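The Sunday Reset: Chairs Back Where They Belong

Last month I asked what you do with a shared workroom at the end of the week, and wow, did you have opinions! Seventy-six replies, most of them longer than my original note, and a surprising number of them about chairs. I had been expecting cable ties and label makers. What I got was a small flood of mail about casters, armrests, wobbly backrests, and the person (every workroom has one) who rolls away from the desk at five o'clock and leaves the chair parked in the walkway until morning.

So this time the whole item is about the office chair and the few feet of floor it lives on. I have been wanting to write this one for ages.

Let me start with the thing I changed in my own routine, thanks to Etenesh Tefera, who wrote in from the upstairs studio at Boateng. Her advice was to do the chairs before anything else. I had always done them last, after the desks were wiped and the bags were sorted, and by then I was tired and just shoved them in. Etenesh rolls every chair out to the middle of the room first, sweeps the bare strip under the desks, and then brings each chair home one at a time. She says the room already looks half done by the time she picks up a cloth, and having tried it three weeks running I completely agree. You find everything under there! Pen caps, a glove, the little hex key I had been blaming other people for.

When you bring a chair home, take hold of the backrest. I know the armrests are right there and feel like handles, but on a lot of chairs they are the loosest part, and a good yank twice a day does them no favors. Hold the top of the back, keep the push low and slow, and steer. A five-star base will go more or less anywhere on a hard floor if you let the casters swing around first. Give it a short nudge, wait for them to line up, then push properly.

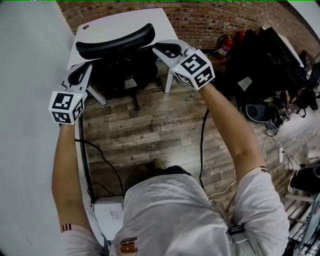 ROOM NOTES: CHAIR, DESK, FLOOR

A black mesh chair at a white desk, with exposed brick behind it, is a combination I will never get tired of. Brick does so much of the work. You can have a perfectly plain desk and a perfectly plain chair and the wall makes the whole corner feel looked after. If you have a wall like that, please keep at least one desk in front of it clear, even if the next one over is piled high with gear and bags. One calm surface changes how you feel walking in.

The floor is the other half of it. Gray-brown wood-look planks are very forgiving about dust (a little too forgiving, in my case, I once went most of November without noticing), but they do show off cables, and a black cable running out across the boards toward a chair is going to meet a caster sooner or later. Before any chair moves, walk the route. Lift the cable, lay it along the wall or up behind the desk, and then roll. If your desk has a grommet hole, use it! So many of you have desks with a perfectly good round hole in the top and the cord hanging over the front edge anyway. I did too, for years, with a mug standing over the hole.

Shoes are the other thing to move before you start. I take mine off at the door when I'm cleaning and then immediately leave them in the middle of the floor, so I am in no position to lecture.

And a word on fire extinguishers, which came up in several letters. They tend to end up in the same corner as everything else without a home. Keep the space in front of them open, and please don't park the spare chair there. Svetozár Urban, who runs the print room at Rulport, has a nice habit: he stands in the doorway when he is finished and checks that he can walk straight to the extinguisher without turning sideways. It takes no time and I have started doing it every week.

CLEANING A MESH SEAT

Most of the questions were about mesh, so I will go through how I do it.

Vacuum first, with the brush head, on both sides. The underside of a mesh seat collects an astonishing amount of fluff and it only takes a minute to flip the chair on its back on an old towel. Go gently near the edges where the mesh meets the frame.

Then a bowl of lukewarm water with a very small squirt of dish soap, and a soft cloth wrung out hard. Dab and wipe in one direction. If you scrub in circles you just push the grime into the weave, and you will be at it all afternoon. Go over it again with plain water and leave the chair in moving air, an open window or a fan, until it is dry to the touch. I do mine Sunday morning so they are ready well before anyone sits down.

While the chair is on its back, look at the casters. Hair and thread wind themselves around the axles and that is nearly always why a chair pulls to one side. Small scissors and tweezers will get most of it. If a caster still drags after that, pull it straight out (most of them are a push fit, though some want a firm tug) and clean it at the sink. Pale bases show every scuff, by the way, and a damp melamine sponge used very lightly has been wonderful on mine.

Istik, our neighbors down the hall, swear by swapping hard casters for soft ones on wood-look floors. They did the whole room last spring and I was amazed how much quieter it got. I have only changed one chair so far, as a trial, and everyone fights over it.

FROM THE MAILBAG

"We put a strip of tape on the floor where each chair goes and people really do use it. It felt silly for a day." I love this and am stealing it.

"Do you push the chair all the way in or leave a gap?" All the way in, backrest just shy of the desk edge so it doesn't rub the finish. If the armrests hit the desk, drop them a notch. Plenty of people have never touched that lever and are delighted to find it.

"Is it worth fixing a backrest that leans?" Try tightening the bolts behind the lower back first, a little on each side, going back and forth. Two of my three leaners came right with nothing more than that. The third is now the chair we stand plants on.

NEXT TIME

Bags! Where they go, why they always end up on the desk, and whether hooks are any good. Send me your best and worst before the end of the month, and do include what your wall is made of, as I suspect the brick people are going to have a harder time of it than the rest of us.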